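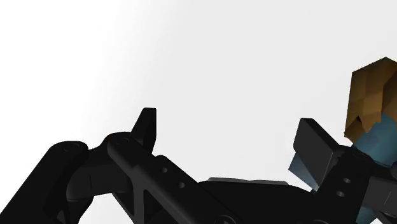
Black gripper, pale gray backdrop.

I clean my bird feeders every other Wednesday now, and I've finally got it down to something I don't dread. Dump the old seed in the trash (not under the feeder!), then soak everything in a bucket with one part bleach to nine parts water. Ten minutes is plenty. I go at the ports with an old bottle brush and rinse till I can't smell bleach anymore.

Let it dry all the way before you refill it. I hang mine on the shower rod overnight, which my family loves. Damp seed clumps up fast, and I've pitched 2 whole bags that way.

My Heiskanen tube feeder comes apart with a twist, but the Andley one has 2 tiny screws, so keep a saucer handy for those. Oh, and wear gloves, and keep feeder brushes away from the kitchen sink.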